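Multi-finger hand or parallel gripper for kitchen objects in simulation?

Posted by Theano Triantafyllou, Aug 11, 2020

Hello to all. I am comparing two end effectors in simulation, before our lab decides what to buy. One is the Prurkine hand with many fingers, the other is the Holley parallel gripper with 2 jaws. I use the same kitchen counter for both, and two arms. The objects for grasping are a lemon and an eggplant on a cutting board.

With the Holley I did 30 trials in July and the lemon slipped out in more than 23 of them. With the Prurkine the grasp is better, but I have difficulty to choose the pose before closing. At present I keep the fingers together and the thumb down, like so:
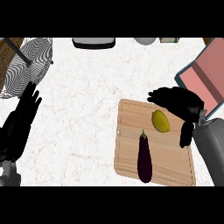

Right hand over the corner of the board, lemon not yet grasped.

My doubt is if the palm should come from above or more from the side. I also do not know if the friction value is too kind to the hand. When it closes, I have this:

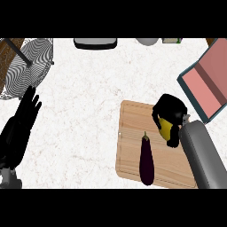 Right hand closed on the yellow object, eggplant still on the board.

From this camera the fingers hide most of the contact, so I cannot judge well from the picture only. The left arm has no task for now. Which hand would you choose, and how would you make the comparison fair?

Chmielewska

For round things, take the hand. For the eggplant I would try the parallel gripper again, across the narrow part of the body, before you reject it.

About the fairness: please use the same friction for both and write it down. Then lower it in small steps until each one fails. This will tell you more than a success rate at one value. Also log the contact forces for each finger. You do not need to see the contacts if you have them in the log. A second camera, low and at the side of the board, is useful as well, but only for finding errors.

For the palm, I had better results when coming at a slant, with the thumb going down first beside the object.

skurent33

parallel gripper is cheaper and easier to repair. did you check the mass of the lemon? in my scene it had the default value and everything slipped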